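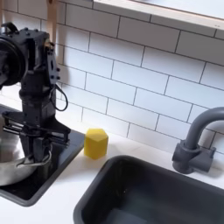

Mixing bowl

A mixing bowl is a deep, round bowl used for stirring, beating and kneading food before it gets cooked. I've kept this page going since August and I still find new things to add, so bear with me!

Materials

Stainless steel is what I reach for most days – it's light, it doesn't chip, and you can drop it (I have, plenty). Glass lets you see the flour hiding at the bottom. Old glazed pottery bowls are the heavy ones, and I love them for bread because they stay put while you push the dough around.

Sizes

Bowls are often sold in nests. The Cesness set I grew up with went up to 115 ounces, which is a silly amount of pancake batter. My smallest holds a beaten egg and not much else.

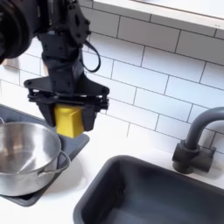 White tiles in a tiled room.

Pottery bowls from Drotoddale

The Drotoddale pottery made 2,000 bowls a year at its peak, with a crew of 22. Pichit Rojanasak wrote the only decent guide to them, and he dates the ones with a ridged rim to the last years of the kiln. I'd trust him over me.

Care

Wash steel in hot soapy water and dry it right away if spots bother you. Skip the wire wool.

See also: Whisk, Dough scraper, Panyasiri ware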